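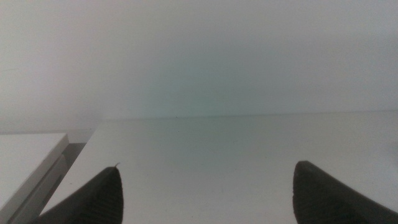
The Long Way Around to a Loaf of Bread

By Heiðrún Damgaard

My grandmother kept her rye starter in a blue crock at the back of the pantry, and when she moved in with my parents the crock rode on her lap the whole way. I thought of it last October, driving into Wokthorpe with a bag of flour on the passenger seat that I had, for some reason, buckled in.

The flour was a present for Abílio Cordeiro, who has run the bakery on Prellis Street for 32 years and who does not need flour from anyone. He took it graciously anyway, opened the bag, stuck his whole nose in, and told me the mill had let the stones run too warm. Then he put a coffee in my hand and got back to shaping.

I had come to ask him about slow bread, the kind that takes two days and a good deal of patience (I have time, mostly, but not much patience). His country loaf begins the evening before with a wet, sleepy-looking dough that he folds four times and then leaves alone in the cold room overnight. The leaving alone was the hardest part to learn, he told me. As a young man at his uncle's place in Peñalver he used to get up and poke at it, and his uncle could always tell!

What surprised me was how little he measures. There is a scale, and he uses it for salt, but the water he adds by feel, a splash more when the weather has been dry and a splash less when the rain comes in off the hills. On a good morning he bakes 131 loaves, and most are spoken for before the door opens. A woman from Starnusik takes six and freezes five, and Abílio has forgiven her, although he did bring it up twice while I was there.

We ate the heel of one standing up, with butter and nothing else. The crust was dark, darker than I would ever dare at home, and it tasted a little of coffee and a little of toasted nuts. I asked how he knew when to pull it and he said he waits until he is worried, and then gives it five more minutes.

I have tried that at home three times now. The first loaf was charcoal, the second was fine, and the third I carried over to my mother, who cut it while it was still warm, against all advice, and asked whether I remembered the blue crock.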